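What the wrist saw, and what it missed

I've spent most of this year on one question: when you teach a robot by recording people's hands, how much does it matter that the recordings are messy? I finally have an answer I'm willing to write down, at least for our table, our grippers and our rather small set of tasks. A few people have asked me about it since June, so I'm putting it here where I can point to it.

The background, for anyone who hasn't read the older posts. We don't teleoperate an arm for our demonstrations. A person holds a gripper in each hand and does the task directly, and we track where each gripper goes and how far its fingers are open. Later a two-armed robot with the same fingers is asked to do the job from what it has learned. It's a lot quicker than driving an arm around, and people get the hang of it in an afternoon. The catch is that a person's wrist can do things our arms can't, and people move in ways they don't notice.

The standard advice is to clean the data. You throw out demonstrations where the person fumbled, paused, regripped or knocked something, and you train on what's left. We'd been doing this without testing whether it helped. Chepkoech Temba was the one who kept asking, usually while she was stuck doing the cleaning. Scrubbing through recordings and marking them keep or drop is dull work, and two people will disagree on a fair share of them.

So we ran it properly. We recorded 600 demonstrations of one family of tasks: pick up a long box from the table, turn it if it needs turning, and put it in a tub. Box position and angle changed every time. Then we trained three policies with the same settings.

The first got everything, fumbles and all.

The second got only the clean ones, by our usual keep-or-drop rules.

The third got everything, but with the fumbles trimmed. If someone grabbed the box badly, let go and grabbed it again, we kept the approach, cut the bad grasp, and kept the recovery from the moment the fingers opened. I'd taken to calling this the Kashindye cut in my notes, after the street I was living on when I first tried it, and the name has stuck whether I like it or not.

Each policy got 53 trials on the robot, with the same start positions for all three. We marked those positions out on a sheet and set the box to them by hand, which took longer than the trials did. Rami Haddadin ran the robot and wasn't told which policy was loaded. He scored each trial as in the tub or not in the tub, and wrote a line on anything odd.

I expected the clean set to win and the trimmed set to come a close second. The clean set came last. The trimmed set came first by a clear margin, and the untouched set landed in between, closer to the trimmed one than I would have guessed.

Rami's notes explain more than the scores do. The clean policy had very nice first attempts. It moved smoothly, got the angle right, and when it closed on the box it usually had it. When it missed, though, it had no idea what to do. It would close on air, carry the air over to the tub, open its fingers and go back to rest, as if the job were done. The other two would at least notice something was off and come back around. The untouched policy had a different bad habit. It had learned to hesitate. It would hover over the box for a second or two, exactly the way our people do when they're deciding how to grab it, and now and then it never came out of the hover.

The angle of the box accounted for a lot of the misses across all three. When it lies diagonally, a person will reach for the near end and swing the whole thing around from the wrist without thinking about it. The arms can't copy that swing at every angle, so some perfectly good demonstrations contained motions the robot couldn't reproduce. None of our cleaning rules caught this, because to a person watching, those takes looked fine. Dindo Bañez wrote a check that runs the recorded gripper path against the arm's joint limits and flags the parts it can't reach. It flagged far more of the clean set than I was comfortable with.

The second hand was the other surprise. Most of the task can be done one-handed, and in a lot of takes the left gripper just sits open near the tub doing nothing much. We'd talked about dropping its data to make training faster. We tried that as a side test and it went badly in the trials where the box needed steadying at the tub. The policy needs to see where the idle hand waits, so that it's in a sensible place when it's wanted.

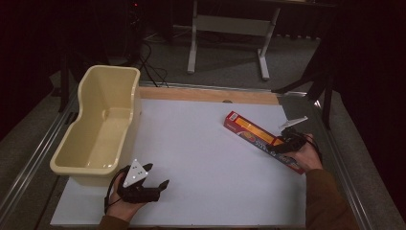 Words and testing notes by Esther Mwaipopo
Posted Tuesday, December 27, 2022

The red box with the yellow side panel became the one I trusted most for this. It's long and narrow, so a bad angle shows up straight away, and gripping it by one end is the sort of hold that separates a careful demonstration from a lazy one. The cream tub is a bit awkward too. It narrows and slopes up toward one end, and a box that goes in crooked at that end can ride up on the rim. We had to agree before starting that riding on the rim counted as a fail.

The white plates on top of the grippers are for tracking. If a plate gets turned too far or a sleeve gets in front of it, the position jumps, and a jump looks a lot like a fumble to an automatic filter. I went back through 30 takes our old filter had thrown out and a good many were tracking dropouts in otherwise decent demonstrations. We'd been binning good work for a bad reason. Those takes are back in the set now, with the gap filled where it's short and the take split in two where it isn't.

There are limits to all this. It's one table, one lab and one kind of task. The same few people recorded everything, and I was one of them, so my own bad habits are well represented. We haven't tried soft objects or anything that can spill. Pirjo Manninen thinks the result will weaken once you have a great deal more data, as the clean set would then hold enough small corrections to learn from by itself. She may be right. I don't have the hours to check.

What we've changed in practice is fairly modest. We've stopped dropping whole takes for a regrip. We cut at the moment the fingers open and keep what follows. Long hovers get shortened before the grasp, and Dindo's reach check runs on everything before training. If more than a small part of a take is out of reach for the arms, we record it again with the box at the same angle and ask the person to step around the table a little instead of twisting.

Next up is the same comparison with two boxes on the table at once, which I'd like to have running before the end of summer. Chepkoech has already asked not to do the labelling.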